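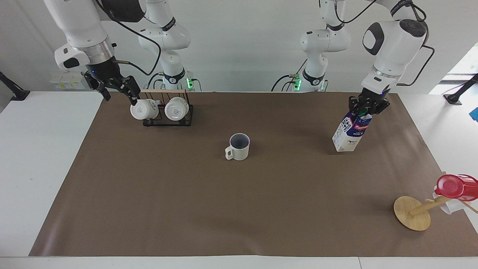
Werside Respite Care Records: Data Card

Maintained by the Tralbridge Family Services Data Office
Contact: Adesuwa Anozie, records lead

Summary

The Werside Respite Care Records are a set of 1,327 de-identified entries on short-term respite stays arranged for licensed foster and kinship households. Each entry covers one stay, from the first request to the closing note. The set was prepared for agency planners, graduate students in social work, and staff who match families with respite providers.

Respite care, as used in this card, means a planned or urgent stay of a child with a second licensed household while the primary caregivers rest, travel, or attend to a family matter. Day programs and school-based care are excluded, as are changes of placement.

Source of the records

Entries were drawn from the request forms used by two offices, Werside and Faltonmont. The Werside office used the long form throughout. Faltonmont changed from a paper form to the long form partway through the collection period, and its earlier entries were typed in by office staff. Fields that did not exist on the paper form are left blank in those rows and have not been filled in from memory or from case notes.

The collection period is 18 months. It begins in January and therefore includes two winters, when requests are known to rise at both offices. Users who compare seasons should take this into account.

Files

stays.csv – one row per stay
households.csv – one row per respite household, with license type and number of approved beds
codes.txt – reason codes and their definitions
changes.txt – corrections made after release

Main fields in stays.csv

stay_id: random identifier, not related to any case number
office: W or F
request_type: planned or urgent
reason_code: see codes.txt
nights: whole number; a same-day return is recorded as 0
age_band: 0–2, 3–5, 6–11, 12–17
siblings_together: yes, no, or not applicable
prior_contact: whether the child had met the respite household before the stay
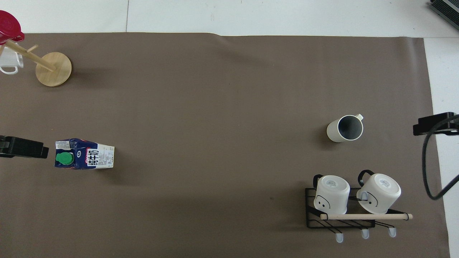 The prior_contact field deserves particular care. Werside workers marked it "yes" only after a meeting in person. Faltonmont workers also accepted a telephone or video call. The two meanings cannot be separated in the present release, and comparisons between offices on this field are not advised.

Privacy

Names, addresses, birth dates, school names, and court references were removed before the files left each office. Exact stay dates were replaced by month. Free-text notes are not included in any form. Reason codes used by fewer than five households were merged into code 18, "other family need."

Users must not attempt to identify any child, caregiver, or birth parent. Joining these files to other records at the level of the household is prohibited under the terms of use.

Known limitations

Requests that were withdrawn before a household was found are missing. The set cannot be used to estimate unmet need. Roughly 2 percent of rows have no value for nights, mostly urgent stays that began on a Saturday and were recorded the following week. Informal arrangements between relatives were seldom reported to either office.

Access and citation

Copies are provided on written request to the Data Office. Please state the purpose of the work and the name of the supervising institution. Published work should cite the set as "Werside Respite Care Records, Tralbridge Family Services."

The reason codes were drafted with reference to the Tamošiūnaitė scheme for short-term family care, with changes to suit local licensing terms. Differences from that scheme are listed at the end of codes.txt. Corrections may be sent to Adesuwa Anozie and will be entered in changes.txt with the next release.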